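Lusano: small-business confidence and prices, monthly

Hi! I'm Nabila Rahman and I look after this dataset, mostly in the evenings after the kids are asleep. It began as a spreadsheet I kept for myself because I was sick of reading that "business sentiment softened" without ever getting to see the numbers underneath. Kelly Camargo talked me into putting it up properly, so now there's a README and I have to be tidy.

What's in it

Each row is one answer from one small business in one month. We have 646 businesses on the books (cafés, machine shops, bookkeepers, a surprising number of dog groomers) and they get the same short form every month. They tell us whether orders are up, down or flat, what they expect to charge next quarter, and whether they plan to hire. There's a free-text box as well, which I love, but I've left it out of the public files. People put their landlords' names in there!

Files

responses.csv - the raw answers, one row each
index.csv - the headline confidence index, seasonally adjusted and not
weights.csv - industry weights, redone every July
notes.txt - my running log of oddities, read it before you email me

How the index works

It's a plain diffusion index: share saying up, minus share saying down, plus 100. Anything over 100 means more firms are cheerful than glum. Subbarao Unnithan wrote the seasonal adjustment and it needs at least two years of history per industry, so the newer industries only show up in the unadjusted column. Blank means blank, please don't fill it with zero (I did this once and invented a recession in catering).

Price expectations are on a scale of 1 to 5, where 5 is "going up a lot". I know a percentage would be nicer. We tried asking for one and half the answers were obviously the GST. 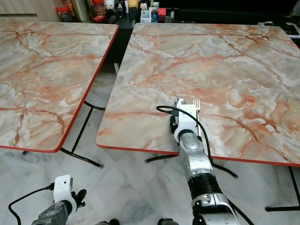
Known problems

- Firms that close stop answering, so the index probably runs a bit sunny in bad times.
- Construction is thin. Don't read anything into a one-month jump there.
- The Negash import script drops accented letters in town names. Bayu Majimbun has a fix half done.

Using it

Free for any use, just credit Lusano and say which month's file you used, as I do revise things. If you spot a mistake, open an issue and I'll get to it, usually after 9 pm.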